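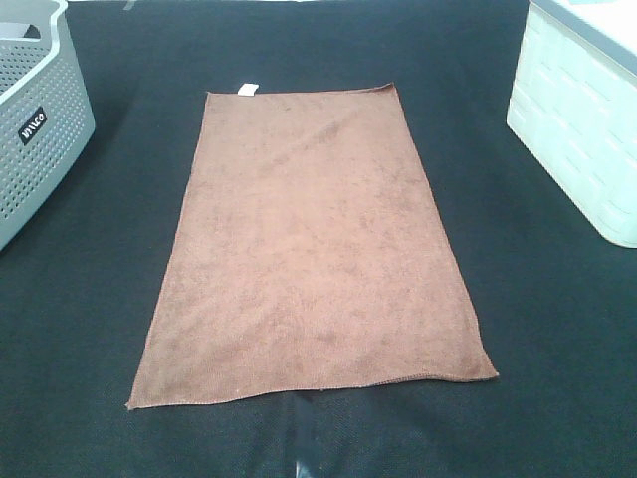

Slide 1. Brown towel, laid flat.

Okay, hi everyone, I'm Tuva, I run the welcome desk at the Nekby reception center. I've got 14 minutes, so wave at me, Gunnel, if I run over!

Start with March. We had beds for 200 people and 348 on the list. (Pause here, let them read the numbers.) Families were coming off the bus at night with kids asleep on their shoulders, and we were asking them to fill in a four-page form before they got a key. Four pages! In a language most of them couldn't read.

So we flipped it. Key first, soup second, form in the morning. Halvard was nervous about this and I'll let him tell you why in the Q&A, he had good points about the medical questions. We kept two of those at the door: any medicine you need tonight, anyone in your group who is sick.

Tell the story about the grandmother and the room numbers. Keep it short, and leave out which country.

Next bit is interpreters. We have 32 on the phone list now, mostly people who came through Nekby themselves, and we pay them. I want to say that twice, we pay them. Tormod has the rates if your town wants to copy the setup.

What still isn't working: school places, and mail that goes to the old address after a family gets moved. If anyone from Reklow is in the room, please come find me at the coffee break, I have a whole folder for you.

Then over to Holger for the housing part.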